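Troltico Compact Refrigerator
Section 4: Placement, Shelves and First Cooling

Read this section before you plug the unit in. If the refrigerator was carried on its side, stand it upright and leave it for two hours so the oil can settle back into the compressor.

4.1 Choosing a location

1. Pick a level floor that can carry the full weight of the loaded unit.
2. Leave a gap of 2 inches behind the cabinet and on both sides.
3. Keep the unit away from ovens, heaters and direct sun.
4. Plug it straight into a grounded wall outlet.

CAUTION: Do not use an extension cord or a power strip. Do not run the power cord under a rug. 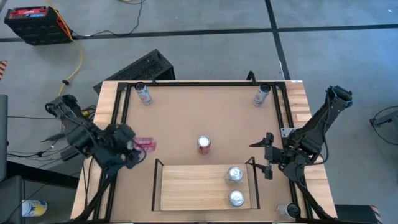
Leveling is done with the two front feet. Turn a foot clockwise to raise that corner and counterclockwise to lower it, then check that the door swings shut from a half-open position. A bare concrete floor, like the gray one under the table, is fine as long as the feet sit flat on it. On carpet, put a rigid board under the whole cabinet — the feet will sink otherwise and the door may stop sealing. Tape on the floor is a handy way to mark the clearance lines before you move the unit into place.

4.2 Fitting the shelves

The shelves are packed flat in the bottom of the carton. The Ibarra model has wire shelves. The Matura model has wood shelves and a glass door.

1. Remove the foam blocks and all tape from the inside walls.
2. Clip the shelf supports into the slots at the height you want. All four supports for one shelf must be at the same height.
3. Slide the shelf in with the thick edge toward the door.
4. Press down on each corner until the shelf sits firmly on its supports.

NOTE: Wipe wood shelves with a damp cloth and dry them right away. Do not put them in a dishwasher.
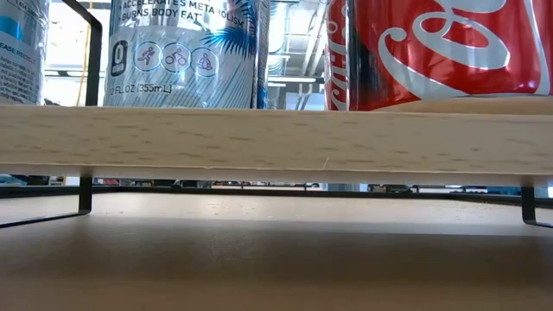 Cans standing upright on a light wood shelf.

4.3 First cooling

1. Set the dial to 4 and close the door.
2. Let the empty unit run overnight.
3. Load drinks one shelf at a time. Leave space at the rear wall so air can move.
4. Check the temperature the next day and turn the dial up or down one step if needed.

CAUTION: Do not place cans or bottles against the cooling plate. They can freeze and burst.

If the compressor does not start, check the outlet first, then see error code 84 in Section 7. Replacement feet and shelf supports can be ordered from Prikach Parts.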